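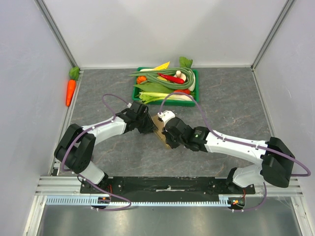
Frans Leemans would put the long beans in last, every time, and he'll tell you so before you've got your coat off. Beans bend, he says, and a pumpkin won't, so the pumpkin gets first pick of the tray and the beans take whatever is left over.

I had gone to Werkham to talk about vegetable trays, and I came home with four pages of notes and a strong urge to rearrange my refrigerator. Leemans has been packing mixed trays for 11 seasons, first for a farm stand and now for Brolida, the little produce shop he runs on the corner by the old feed store. In a good week in fall the shop sends out 326 of them. Every one is packed by hand on the long counter at the back, and he still does a fair share himself, starting at five in the morning with the radio on low.

"People think a tray is just a box with the lid off," he told me. "But with a box you can pile things up and close it and forget it. With a tray, everything shows. You have to make peace between a mushroom and a pumpkin, and they have very little in common!"

The mushroom is what worries him most. It bruises if you look at it too hard, so he wants it up on something springy with nothing leaning over it. A loop of long beans does the job beautifully. "You curl the beans around on one side, like you'd coil a garden hose, and you've got a nest. I set the mushroom in there stem up. It stays put."

I asked whether he minded the ends of the beans poking out over the rim. He laughed. He used to trim them, years ago, until a customer asked where the rest of her beans had gone.

"Now I let them stick out. Leaves too. If there's a big leafy top, let it hang over the back. Why would you fold it? You fold a leaf, you get a brown line in it by supper."

The order he likes goes something like this. Small pumpkins down by the side, where the wall of the tray keeps them from rolling. Anything long and smooth and heavy along the opposite wall. Leafy stalks flat along the front, all facing the same way, pale ends together, with a broad leaf behind them if there's one to spare. Then the beans across the top half, and a red chili pepper laid over them at a slant. The chili is pure show and he admits it freely. He just loves red on green.

He loves yellow too, and here I got a whole speech on it. A yellow vegetable at the back, tip up over the rim, makes the whole tray look taller - he held his hands apart to show me how much, and the gap kept growing while he talked. If a bit more yellow peeps out underneath the chili, so much the better. "You want somebody to find something when they start unpacking. The red thing under the beans. Kids go straight for that."

The trays themselves are green plastic and come back to the shop when the customer is done with them, at least in theory. Brolida owns 2,188 of them, going by the invoices, and Leemans believes roughly 100 are growing tomato seedlings in garages all over Werkham. He tried slatted wood for one summer and gave it up. The slats snagged the beans, and soil got into the corners and stayed there. Plastic gets a rinse in the yard and goes upside down on the fence to dry.

He has opinions on what happens at your end as well. Take the mushroom out first and put it in a paper bag. Cut the leafy tops off anything with a root, because they keep drinking from it. Leave the pumpkin on the counter where you can enjoy it. The beans want eating within a couple of days, and he cooks his own in a very hot pan with garlic and that same chili, sliced thin, for as long as it takes to set the table.

"Long beans are the best thing we sell and the thing people ask me about most," he said. "They're scared of the length! Cut them up. It's a bean."

By then it was a little past ten and someone had come in for onions. Leemans waved her toward the crates by the door and went on telling me about stalks, which he rinses in July and leaves unrinsed in October, and about a mail-order seed list he's been marking up with a pencil. There is a purple long bean in it. He has already ordered two packets, and one of them is on my windowsill now.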